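How to Record Household Chores for a Robot Learning Set: Putting a Bag in the Bin

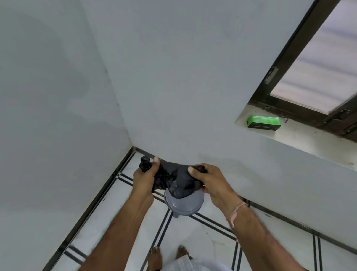

When we started the Lobo collection at Mastitz, I assumed the hard chores would be things like folding shirts and stacking dishes. They are hard, and I'll get to them on another page, but the one I keep going back to is lining a small bin with a plastic bag. It takes less than a minute, every home has to do it, and a thin bag never takes the same shape twice. If you want a robot to learn something useful about soft things, it's a lovely place to begin.

This guide is for people recording at home with the head camera. It assumes you have already been through the setup page and that your camera is charged and paired with Illow, the little app we use for starting and stopping takes.

Before you start

You'll need a small bin, a supply of bags that fit it, and a bit of floor with decent light. Daylight through a window is fine. A single bright lamp behind you is less fine, because your own shadow ends up sitting right on top of the work, and shiny plastic is difficult enough to make out already.

Tidy as much or as little as you normally would. We want homes that look like homes, so a packet on the window sill or a scuff on the wall can stay where it is. Please do put away letters, family photos and anything with a name or address on it, and ask the other people in the house to keep out of the room while you record.

Setting the camera angle

Put the bin on the floor where you'd usually keep it and stand over it with your hands out, as if you were already holding the bag. Now check the preview. Both hands and the whole rim of the bin should be in view with your head in a comfortable position. For a bin on the floor the camera has to look down quite steeply, and most people need to tilt it further than they expect. If your feet show up at the bottom, leave them in. Just don't crane your neck to fix the view – you'll be sore by the tenth take, and you'll forget to do it by the eleventh.

Recording a take

1. Start with the bin empty and the bag in your hands. Say the word "start" and wait a breath before you move.

2. Open the bag the way you always do. Shake it, rub the edges, pinch it, whatever your habit is.

3. Lower it over the bin and work the opening around the rim. Keep your eyes on your hands while you do this, as the camera goes wherever your head goes.

4. Push the bottom down and smooth the edge over if that's how you like it.

5. Take both hands away, hold still for 2 seconds, and say "done."

Go at your ordinary speed. I know it's tempting to slow down and be helpful, and I did just that through all of my first session in March, but a robot trained on my takes would have moved like someone carrying a very full bowl of soup.

When it goes wrong

Keep recording! If the bag bunches up, slides off one side or won't open at all, sort it out as you would on any other day and carry on to the end. Those takes are precious to us. Of the 2302 takes in the set so far, 882 include some kind of fix partway through, and we would happily have more. Mark them "recovered" in Illow so they can be found later.

The only takes to throw out are the ones where your hands leave the view for a long stretch, or where somebody walks in or starts talking.

Changing things up

After every few takes, change one thing. Turn the bin, move it out from the wall a little, try a different bag, or begin with the bag crumpled instead of folded. Leave your lighting alone within a batch, and start a new batch if the sun goes in. A full home session is 140 takes, which sounds like a lot, so do spread it over several days and stop when you're tired.

Sending it in

Upload over your home network with the Lorutbridge tool, one batch at a time. Wait for the green check mark before you clear the camera's memory card, then fill in the short note asking for the bag size and the type of floor.

Page last updated Tue 1 June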